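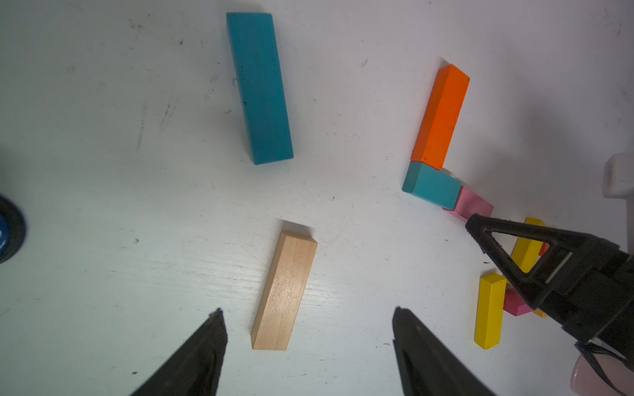 By Kuusk
Feb 26, 2024

Painted furniture gets dirty in a way that bare wood never quite does, and a white table gets dirty faster than anything else in the house. I have been living with painted tables, shelves and windowsills for 23 years now, most of them painted by me on the back porch, and I still get letters asking how to keep the stuff looking decent without rubbing it down to the primer. So I have gathered up what works in my house, and you are welcome to whatever part of it is useful in yours.

Start with the mildest thing

Before you reach for any bottle, take a soft cloth, wring it out in warm water with a drop of dish soap, and go over the whole top. Then go over it again with a second cloth and plain water, and dry it with an old towel. A great many marks that look permanent are only a film of kitchen grease with dust stuck in it, and they will lift on the second or third pass if you give the soap a minute to sit. I used to skip the plain water and wonder why my table felt tacky in the summer. Soap left behind will do that.

Keep the cloth damp and no more than damp. Water that runs into a joint or under a worn spot in the paint will swell the wood, and then you have a raised edge that catches every crumb.

Gray streaks and scuffs

The long gray streaks you find on a white top are very often not scratches at all. They are rubbed-off metal or rubber from whatever was dragged across, a pan bottom or a box or the feet of a lamp. Run your fingernail across one. If it doesn't catch, you have a good chance of getting it off.

Make a paste of baking soda and water, about as thick as toothpaste, and put a little on a damp fingertip wrapped in a cloth. Rub in small circles and stop often to look. On glossy paint go very lightly indeed, as the paste can leave a dull patch that shows worse than the streak did (ask me how I know, or come and look at my hall shelf). A white pencil eraser is gentler still and does nicely on short marks near an edge. Those melamine sponges work too, but they are really a very fine sandpaper, so try one on the underside first.

When the mark is a real scratch

For a scratch that catches the nail but hasn't reached the wood, I clean it, let it dry overnight, and fill it with a bit of the leftover paint on the tip of a toothpick. Two thin fills are better than one fat one. After a day or so, lay a scrap of fine sandpaper around something flat and just kiss the spot.

If bare wood is showing, dab on primer first. Without it the touch-up tends to sink in and dry a different shade, and on white you will see it every single morning with your coffee.

Save your offcuts

My best tools for this sort of work are scraps of wood. Whenever I finish a project I keep the short ends, painted or plain, in a bucket by the door. A flat block with sandpaper folded around it keeps your pressure even, and your fingers alone will dig little troughs. Plain ones make good props to hold a chair leg off the newspaper while it dries. The painted ones I keep as a color record — on the bottom I pencil the name of the paint and the room it went to, and years later when a chip needs mending I can carry the block to the store and have it matched.

The very first one I saved was from the shelves in our old place at Stesthorpe, and it has moved with us ever since.

A word about knocks and specks

Small dark specks on a painted piece may be old dust that dried into the finish, or they may be little chips with dirt settled in them. A dry toothbrush will tell you which. If they brush out and leave a pit, treat them like scratches. If they stay put and the surface is smooth, I leave them alone. Furniture that gets used ought to look a bit used, and you can make yourself miserable chasing every dot.

Keeping it nice afterward

Felt pads under anything heavy, and change them when they go hard. Trivets for hot pans, always, even when you're only setting it down for a second. Let new paint cure a good few weeks before you put books or vases on it. I painted a desk one November, loaded it up the next evening, and by Christmas the books had to be peeled off one at a time.

Some people wax their painted tables and I do it too, though only on matte finishes and only a thin coat of clear paste wax, buffed well. It gives the next streak something to land on besides the paint. Just remember that wax has to come off completely before you ever repaint, or the new coat will bead up and slide around like water on a goose.

Next time I'll get to sticky drawers, which so many of you have been asking about, and the right way to use up the end of a candle on the runners.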